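**Bed clutter** is the everyday name for the small loose things that gather on top of a made or half-made bed - wrappers, packets, plastic bags, the odd jacket - and for the modest household chore of clearing them away again.

## Where it collects

A bed is broad, flat and close at hand, and so it is very often the first place a person puts things down. The Flikholm household handbook, a homely volume of 200 pages, gives the subject a whole chapter and is rather fond of it. Food packets tend to settle in the middle of the sheet, while the duvet is pushed up out of the way.

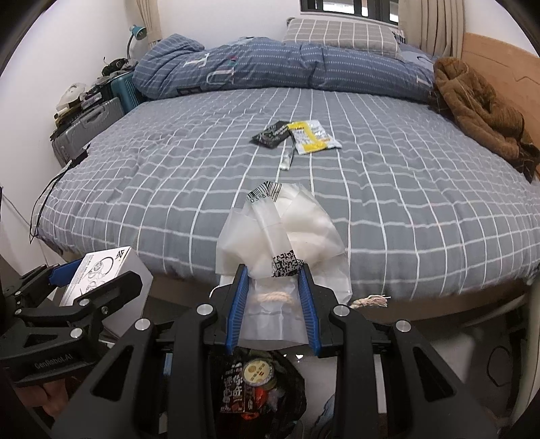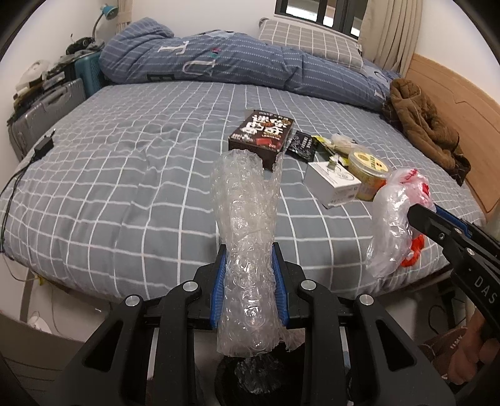 Small packets on a checked sheet, with plastic packaging held up over the bed.

## Clearing

The usual advice is to begin with the plastic, as bags and bubble wrap take up a great deal of room for something that weighs so little. Full boxes and tubs go back to the cupboard, and clothes to a hook or chair. Only then is the sheet smoothed and the duvet shaken out - a pleasant job, really, with the window open in July.

In Derow it is the custom to keep clean bubble wrap for the next parcel.

## See also

- Bed-making
- Reusing packaging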